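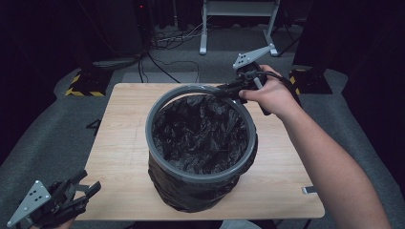 How does a robot learn to do a job like changing a bin bag?

A person does the job first, many times over, and the robot learns from a record of what the person's hands did.

October
By the Deltura Kids' Science Desk

For a long time, people taught robots by writing out every move. Go forward this far. Close the fingers. Lift. That works well in a car factory, where each part arrives in the same spot every time. It works badly with a garbage bag. A bag crumples, slides and folds in a new way each time you touch it, and you could never write a rule for every fold.

So researchers try something else. They let the robot learn from examples.

In the Ledunier project, a person holds a gripper in each hand. A gripper is a tool with jaws that open and close, a bit like kitchen tongs. The person uses the grippers to do the job, such as pushing at the rim of a bin that has a black bag in it. Using the grippers is harder than using bare fingers. You can't feel the plastic very well, and you only have jaws to pinch with. But a robot has the same trouble, so the examples match what the robot will be able to do later.

While the person works, the project keeps two kinds of record. One is video. The other is a list of where each gripper was, which way it was pointing and how wide its jaws were open. The list gets a new line many times a second. One try at the job, from start to finish, is called a demonstration.

How many demonstrations does it take? The Ledunier team recorded 2,663 of them. Then they went through the lot and took out the ones that were no use. In some, the bag had torn. In others, a gripper had gone out of view for too long. That left 1,752.

Next comes the computer's part. A program looks at one moment from a demonstration and guesses what the hands did next. Then it checks its guess against the record. If the guess was wrong, the program changes itself a tiny bit and tries again. It does this over and over, with moments from all the demonstrations, until most of its guesses are close. This is called training. The finished program is called a policy, and it can be loaded into a robot that has the same sort of grippers.

The team wanted to find out whether it helps to mix things up. They trained one policy with the bin always in the same place on the table. They trained another with the bin moved to a new place before each try. Both policies learned from the same number of demonstrations. Then each one had 21 turns at fitting a bag, with the bin put down in places it had not been before.

The second policy did better. The first one often reached for the place where the bin used to be — it had learned the spot on the table instead of learning to look for the rim.

There is still plenty the robot can't do. Both policies had trouble when the two sides of a bag stuck together, and neither could tell when a bag had a hole in it. The team plans to try bags of other colours next, and a square bin.

Related
How the Drollard arm folds a towel
What is a sensor?
Després: the robot that sorts socks
Why is it hard for robots to pick up grapes?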